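Setting up Zevurard for movie night, part 3: subtitles and sound

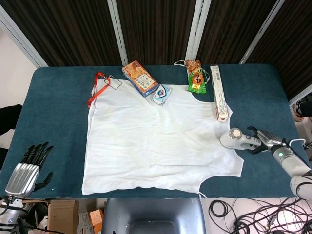

Fornthorpe, August

Okay, your account works and your watchlist is in. Now for the part I got wrong my first time! I used Lengyel (the Turkish thriller with Barış Gökçe) to test all of this.

1. Open the movie's page and pick Audio. Choose Original, or you'll get the dub.
2. Go to Subtitles > Size and set it to 50. I tried 21 and my sister couldn't read a word from the couch.
3. Press Save, then back out to the movie page.
4. Play the first scene and watch people's lips. If the sound lags, open Sync and nudge it up one step at a time. Mine ended up at 3.

Note: rentals run out 56 hours after you press Play, and that test scene counts as pressing Play. Do step 4 on a free trailer if you're saving the movie for later.

Caution: don't hit Reset All while a download is going. You'll lose the download (ask me how I know).

Downloads are in part 4.

14 shares | 6 comments

© Skye Rutherford | Contact | Back to top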